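狗用鱼油软粒，第三轮小试，又硬了
2018年5月27日

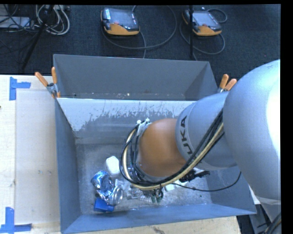 KUKA机械臂，伸进灰色金属箱

接着上回那页写。上回写到一半去洗乳化头了，后面没补，先在这里补一句：第二轮的B号配方放坏了，表面出油，手一捏指头上全是腥味，洗了两遍手回家猫还追着我闻。B号不用再留，柜子里那一袋我已经扔了，标签撕下来贴在上一页背面。

这一轮的目的就一个，搞清楚软粒为什么会变硬。鱼油的味道和氧化放到后面去，一次折腾两件事我脑子跟不上（上一轮就是这么乱掉的，甘油换了，油粉也换了，最后谁的锅都说不清）。

先记配方。每批做200克，手边这个小搅拌缸正好转得开，再多了面团会爬杆。底子还是豌豆粉加马铃薯淀粉，甘油，一点点葵花籽油，鸡肝粉提味，油粉用Wirnano寄来的微囊鱼油粉，新开的一袋。混合生育酚照旧。盐不加。水分三次加，第三次加一半就停了，看手感。

三个批次，只动保湿剂：

甲：全甘油，跟以前一样，当对照。
乙：甘油减掉三分之一，拿麦芽糖浆补上。
丙：甘油不变，马铃薯淀粉换一半成预糊化木薯淀粉。

丙是Bhupendra Dhillon的主意。他一直咬定变硬是淀粉回生闹的，跟水分跑掉没多大关系。我原先站在水分那边，毕竟第一轮的袋子封口确实有问题，对着灯一看有一条褶子是通的。我们俩在走廊里为这个吵了快一顿饭的工夫，最后说好谁也别吵了，做出来看。

做甲的时候很顺，没什么好说的，粉先干混，过筛，甘油和水预混好慢慢淋进去。面团成团之后盖湿布醒着，压片，用小圆模切。切下来的边角料不要再揉回去！上次有人（就是我）把边角料揉回去，结果后半批明显比前半批韧，测出来的数散得没法看。这次边角料全部另装，写了“不测”。

乙一开始就黏。麦芽糖浆太稠，从瓶子里倒出来像胶水，粘在烧杯壁上，我刮了半天，刮下来多少其实不太准，所以乙的糖浆实际量应该比记录上少一点。下次先称空杯，倒完再称一次，用差值，别偷懒。也可以把糖浆先温一温再倒，隔壁做膏剂的就是这么干的，我看他们倒得很利索。压片时粘辊，撒了薄薄一层豌豆粉才压下来，撒粉没称重，反正很少。

丙的面团手感最好，软，有弹性，切面光，像小时候玩的那种橡皮泥，我差点想尝一口。鸡肝粉的味道把我劝住了。但是丙吃水明显比甲多，第三次的水全加进去还嫌干，又补了一小勺。补的水我记在原始记录纸上了，折算含水的时候别忘了这一勺，否则丙的水活度看着会莫名其妙偏高。

烘干还是老办法，低温鼓风，盘子中途掉一次头。我们那个烘箱左后角偏热，这个全屋子的人都知道，可每次来的新同事都会忘，所以再写一遍：左后角不放样，空着，或者放边角料。

出箱放凉之后装铝箔袋，每袋同样的粒数，封口封两道。封完我把袋子一个个按在水里捏，没有冒泡。这一步以后固定下来，哪怕麻烦。

刚做好那天的硬度。质构仪是Stivberg那台，探头用平底圆柱的，压到一半厚度。

甲，平均565克力。手感跟这个数对得上，捏得动，有点回弹。
乙，比甲低，低得挺明显，可是五粒里有一粒高得离谱，我看了那一粒，边上有一块干粉疙瘩，应该是撒粉那边没拍干净。剔掉之前和剔掉之后的平均都写在原始记录上了，正文先不下结论。
丙，比甲略低，五粒之间非常齐，齐得我又多测了三粒，还是齐。

然后是加速那一半。恒温箱设40度，密封袋放进去，同时每批各留两袋在室温的抽屉里。加速的意思大家都懂，我只提醒一句，这个温度底下淀粉回生其实不快，回生最喜欢的是冰箱那种温度，所以光看恒温箱会冤枉Dhillon。他一听我放恒温箱就跳起来了，说这样测等于偏心水分那一派。他讲得有道理，所以另外又每批放了两袋进四度冷藏。冷藏柜第二层，靠门，蓝色盒子，别跟留样的血清放一块儿，放错了要挨骂的。

取样的结果，到今天为止：

恒温箱里的甲，比刚做好时硬了一点，不多。乙基本没动。丙基本没动，数字上甚至还低了一丁点，我觉得是仪器那天归零没归好。

冷藏的甲，硬得厉害！用手掰，断口是粉的，一点弹性都没有，跟第一轮客户退回来的那几袋一模一样的断法。乙也硬了，比甲好些。丙还是软的。有一粒丙我从蓝盒子里拿出来直接就能捏扁，Dhillon当时就站在旁边，什么都没说，就是笑，笑得我很烦。

称重：所有袋子前后重量没有差别，天平的最后一位在跳，跳的幅度比差值还大。也就是说水没跑出去，至少没跑出袋子。水活度我也各测了一个，冷藏甲跟刚做好的甲几乎重合。这么看，水分那一派（我）这回输了。但我还想留一个口子：水没有跑出袋子，不等于没有在粒子里面搬家，从淀粉那边搬到蛋白那边去，或者反过来，重量和水活度都看不出来。这个要想别的办法，低场核磁我们没有，问过楼下，楼下那台排队排得很长。先挂着。

顺便做了一个小验证，也写在这里。把冷藏变硬的甲，连袋子一起温热了一阵再放回室温，复测，硬度掉下来一大截，没有回到565，但肯定能咬动了。回生的淀粉加热能部分恢复，干掉的可恢复不了，所以这一条我觉得比称重还有说服力。不过只做了两粒，样本太少，下次正经做一遍，五粒起步。

说说退货那件事，免得以后翻到这里看不懂。Awasthi那个项目去年冬天发出去的一批，走的是北边的线，仓库没有暖气，袋子在里头放了挺久，一月里开始有人说狗咬不动，有只老狗干脆含一会儿又吐出来。我们当时一口咬定是封口，换了封口条，换了袋子，钱花了不少。现在回头看，封口有毛病是真的，可是最要命的大概还是那个冷仓库。冷藏甲的断口和退回来的断口，我并排放在黑纸上看了半天，真的分不出来。

报告里怎么写还得想想。我不想写成“当时判断有误”几个字就完事，Awasthi那边要的是以后怎么办。以后怎么办也简单，淀粉换掉，标签上加一句不要冷藏。对了，真的有很多人把狗零食塞冰箱，我姐就是，她觉得放冰箱里什么都新鲜。鱼油的东西更容易让人往冰箱里放，因为大家都知道油怕热。所以指望标签是指望不上的，配方自己得扛得住冷藏。

鱼油这边虽说放到后面，手痒还是看了一眼。从甲和丙里各提了一点油测过氧化值，提油的时候离心4000转，离了两遍才分清楚，第一遍中间夹着一层乳白的，我怀疑是微囊的壁材没有完全破开。第二遍之前加了点热水搅了搅，好多了。数字先不抄到这里，两个平行之间差得太远，我自己都不信。要么是提得不干净，要么是滴定那一下手抖，终点颜色我看着发虚，喊人来看，三个人三个说法。下周换一瓶新配的硫代硫酸钠再做，旧的那瓶标定日期都糊了。

另外闻了一下。恒温箱的甲开袋有一点点腥，不冲。丙的腥味更淡，但也可能是木薯淀粉那股子味道盖住了。我鼻子不行，花粉季还没过去，这条参考一下就好。

Wirnano的油粉有一点要记：新一袋的颜色比旧的那袋深，偏米黄，旧的接近白。打电话问了，对方说换了一批原油，指标都在范围内，检测单补发过来。检测单我看了，没什么毛病，就是DHA那一项比旧批次略低，还在合格线上面。配方里折算的时候要按新的这张单子算，旧表格里的系数是写死的，我改了，改完存成了新文件，旧文件没删，名字后面加了“旧”字。谁再打开那个旧文件算剂量我跟谁急。

剂量也算了一遍。按中型犬一天两粒，EPA加DHA够到我们自己定的那条线，小型犬一粒略多，但离上限还远。大型犬要四粒，四粒下去热量就不太好看了，甘油和淀粉都是要算热量的，关节不好的大狗多半又胖，吃补充剂吃出体重来就很荒唐。要不要单独做一个大粒的，浓一点的？油粉再往上加，面团会散，甲的配方加过，压片时裂得像旱地。丙的面团筋道，也许扛得住，想试。这个放到第四轮。

适口性那头，Starier犬舍回话了，说可以接，一次能给他们送200粒，两碗法，左右换边，做两天。他们那边有一只老比格什么都吃，给石头都舔，我请他们把那只的数据单列出来，不要混进平均里。上次就是混进去了，三个配方看起来都特别受欢迎，高兴了半天。送样只送甲和丙，乙不送。乙的甜味狗可能喜欢，可是加糖浆的东西拿去跟兽医讲，人家第一句就要问糖，何必呢。而且乙粘辊，放到大线上谁来刮？

给犬舍的样品要注意，不能从测过硬度的袋子里拿，要新做。做两批，边角料不回揉（又说一遍），装普通白袋子，只写代号。代号这次别用甲丙了，人家看见缺个乙就会问，一问就瞎猜。用水果名，随便抽。

写到这里Dhillon过来看了一眼，要我补一条他的话：木薯淀粉要看支链淀粉含量，不同厂家的差很多，不能写“木薯淀粉”四个字就下单。好，补上了。他还说糯玉米淀粉也可以试，价钱低一些，我说第四轮本来就挤，他说那就挤着做。行吧。糯玉米算丁。

还有一个我自己想不通的地方。丙刚做好的时候硬度比甲低，可是丙的水也多了那一小勺，所以丙一开始软，到底是水的功劳还是淀粉的功劳？变硬的趋势倒是不受影响，各跟各的起点比。但是起点本身说不清，写报告心里就不踏实。得做一个戊：甲的配方，加跟丙一样多的水。面团可能会稀，稀就稀，只要能压成片。水活度也盯一下，别超了，超了发霉就什么都不用谈了。戊这一批也不用多，够冷藏和室温各两袋就行，恒温箱那边不放了，省地方。

霉菌顺手提一句，三批都送了微生物，还没回，微生物室说这几天培养箱满的，排在后面。我把样品放在他们台子上，写了名字，也当面跟人说过了。

Stivberg质构仪，传感器这个月底该校准，贴纸上写着呢。丙那个偏低的数就当没校准之前的数看，校完拿留样再压几粒。探头用完擦干净！昨天我来用的时候上面糊着一圈不知道谁的膏，干了，我用温水泡了半天才下来，拿硬东西刮会伤面，别刮。

耗材：铝箔袋还剩一包多一点，封口条够。小圆模的弹簧松了一个，切出来的粒有毛边，先用另一个。甘油快见底，已经写了申购单，一次要两瓶。旧批次的留样架子上还有40袋，标签都褪色了，我想清掉一半，过期的那些先清，清之前我在门上贴个条子，想留的自己拿走。

下面是接下来要做的，按我能想起来的顺序：

冷藏的三批，再过一周取一次，测硬度，看断口，断口拍照放黑纸上，旁边放尺子。
复热那个小验证重做，甲乙丙都做，每批五粒，温热的时间写清楚，这次我没掐表，很不应该。
戊和丁的粉先称好，封起来，等搅拌缸空出来。缸这两天被做膏剂的占着，他们说用完会洗，我不太信，自己再洗一遍。
过氧化值重做，新滴定液，空白也重做。
问Wirnano要旧批次的留样，有的话寄一小袋来，颜色深浅对氧化有没有影响，并排放一放就知道。
给Awasthi那边写一封短的邮件，先把冷仓库的发现讲了，完整的数等第四轮。语气写软一点，年初那几封来回都有点冲，两边都有份。
Starier的送样单，填好了还没签字，在我桌上，文件夹下面压着。

冷藏盒第二层那个蓝盒子，钥匙不用找，没锁。要拿丙的话麻烦只拿已经开封的那袋，另一袋留给下周取样。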